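# Ikar Arena: Installation and First Match

## Section 3. Setting up the client and entering the closed test

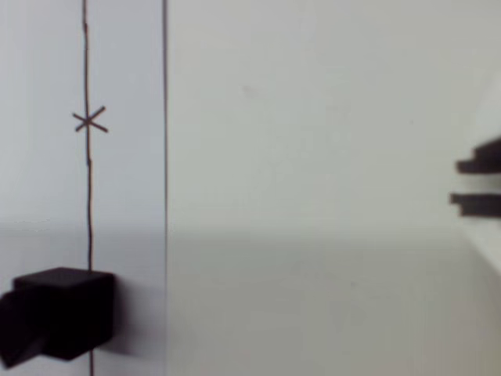 *Fig. 3.1. Dark line with a small crossed mark on a pale panel.*

This section is for players who received a test key for Ikar Arena and want to install the game client on a home computer. If you play from the browser only, go directly to Section 4. The text was checked against client build 1286 on March 19, 2022. In newer builds some buttons can have another place, but the order of the steps is the same.

### 3.1 Before you start

You need the following:

- a Fesska account with a confirmed e-mail address
- the test key, which is a line of letters and digits from the invitation message
- 30 GB of free space on the disk
- a stable connection, by cable if possible

**Note:** The key can be used one time only. If you have two computers, enter the key on the first one. On the second one you only sign in with the same account.

### 3.2 Installing the client

1. Sign in on the Fesska account page and open the tab **My Games**.
2. Press **Redeem key** and type the key without spaces. Large and small letters are treated as the same.
3. Wait until the name Ikar Arena appears in your list. This can take several minutes. Please do not enter the key again during this time.
4. Press **Download** and save the installer.
5. Start the installer and choose the folder. The path must not contain more than 100 characters, or the installer will stop with the message "Folder not accepted".
6. Leave the box **Install Ellix** checked. Ellix is the small program which protects matches against cheating, and the client does not open without it.
7. When the bar is full, press **Finish**. Restart the computer.

**Caution:** Do not turn off the computer while Ellix is being installed. If the installation was broken in the middle, remove Ellix from the list of programs first, and only then run the installer again.

### 3.3 First start

1. Open the client and sign in.
2. Choose the language of the menus. The language of the voices is chosen separately, under **Sound**.
3. Choose the server region. The number next to each region is the delay in milliseconds. A smaller number is better.
4. Enter a pilot name. It can be changed one time during the test, free of charge.
5. Let the client run the graphics check. The screen goes black for a short moment, and this is normal.

After the check the client proposes one of the settings Low, Medium or High. You can accept it or set your own values. On older laptops we advise to begin with Low and to switch off **Engine trails**, which is the heaviest of the effects.

### 3.4 Controls

The game can be played with a mouse and keyboard, a gamepad, or a flight stick.

1. Connect the device before you open the client.
2. Go to **Options > Controls** and select the device from the list.
3. Press **Calibrate** and move each stick slowly to all its limits.
4. Put the stick in the center, let it go, and press **Save**.

If the ship turns by itself when you do not touch anything, increase the value **Dead zone** by one step and test again in the hangar.

**Note:** Two devices at the same time are possible, but the client shows the button symbols of the first device only.

### 3.5 Your first match

1. In the hangar, choose the Picard. It is a light ship with good steering and weak armor, and all new pilots have it.
2. Press **Training** and finish the short flight. You receive 1000 credits.
3. Spend the credits in the **Workshop**, or keep them for a second ship.
4. Press **Find match**. In the test period only the mode Team Battle is open.

If no match is found, the client asks whether it may search in other regions also. Answer **Yes** if a higher delay does not disturb you.

**Caution:** If you leave a match before its end, you lose the credits from this match. After several such cases the account must wait before it can search again. A lost connection is counted in the same way, but you can return to the match while it is still running: open the client and press **Rejoin**.

### 3.6 What is kept after the test

Credits, ships and ranks were already erased one time in February, after the change of the rank system, and they will be erased again when the test closes. Pilot names and control settings stay with the account. For removing the client, see Section 7.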